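Planning the Napkin Rolling Cell: Gallery and Budget Notes

Posted April 30, 2025 by Edit Boros

Berchtold is a banquet and catering supplier, and we roll a lot of flatware. On a normal event day the prep room turns out 2,000 napkin rolls. In November we started pricing a two-arm robot cell to take over part of that work. The pictures on this page are of the work itself, with the notes I have been keeping on what to buy, what to skip and what to ask a vendor before signing anything.

Start with the cloth. Our house napkin is a coarse brown weave, and every quote we asked for assumed something thinner and smoother. Send the vendor your real napkins, laundered the way you launder them, and enough of them. We sent 100 to Zorus and the same to Rirex. Zorus used them. Rirex sent back a quote based on paper. 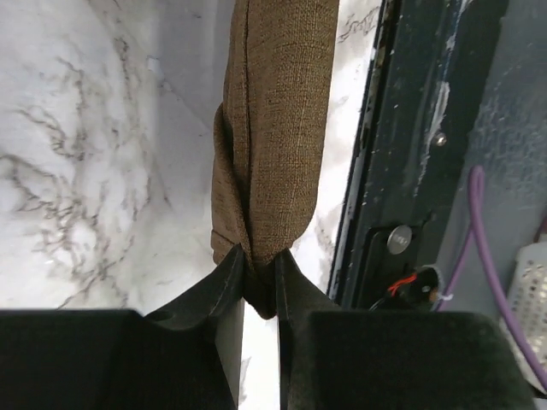
Gripper fingers should be their own line in the budget. We had them buried under "accessories" in the first version and they were left out of the total by mistake. Fingers wear, and the shape you want for cloth may be wrong for forks and knives. Ask for the price of a spare set, the time it takes to change one, and whether your own staff can do it with hand tools. Zorus quoted $198 for a spare set. Rirex would only sell fingers as part of a service visit, and that one item moved them down our list.

Ask about wrist cameras too. Some quotes include one on each arm, some include one for the whole cell, and the wording does not always make it clear. If the camera is extra, find out if the cable and the mount are extra as well.

Flatware is the second half of the job. We use a copper-colored set for weddings and a plain steel set for everything else. Shiny metal on a bright surface is a known problem for cameras, so bring both sets to any demo. The cell has to handle a finished roll without letting the fork slide out, and it has to do it with whichever set is booked that day.
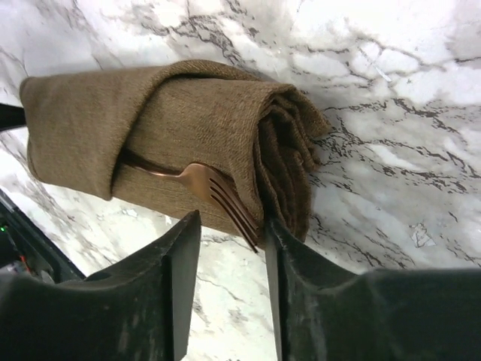 Brown napkin roll with the fork tucked in the fold, tines out.

Put the acceptance test in the contract before you pay the deposit. Ours calls for 19 trays in a row with a person standing by but not helping. A roll that opens when you pick it up by hand counts as a failed roll. The vendor will want to define this more loosely. Hold on to your own wording, and write down who supplies the napkins for the test.

Training time is a cost. Plan on two people from the prep room being off their regular work for the first week. We did not have this in our first budget and it had to come out of overtime.

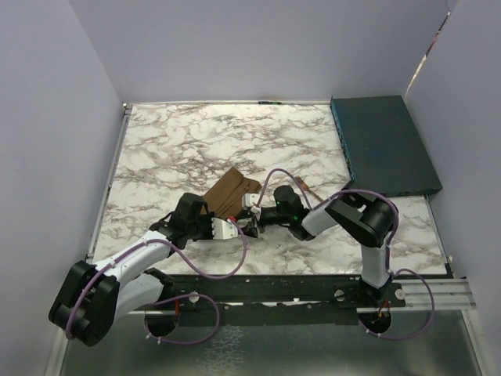 Floor space took the longest to settle. The prep room has one free wall, and the doors to the dish room have to open all the way. Get the outside dimensions from the vendor in writing, including anything that sticks out past the table. Having both arms on one rail along the front edge keeps the layout compact, but the cables hang in loops there, and one drops past the right end of the rail, so we added clearance on that side to the floor plan. Walls on the left, back and right mean that loading is planned from the front. If your carts come in from the side, work that out early.

Surface material was a smaller question. We want the cell to match the counters the staff already roll on, and a marble pattern was available at the same price as plain white from Zutov, who make the tables. Veins in the pattern can confuse some vision software. Ask for a plain panel as a backup and get the price for swapping it.

Other items on our list so far:

Electrical work, quoted separately by the building
Spare cables, one full set
Annual service, first year included by Zorus only
Freight and unloading
Removal of the old rolling table

The revised budget goes to the owners after the second round of quotes. I will add the final table size to this page when Zutov confirms it.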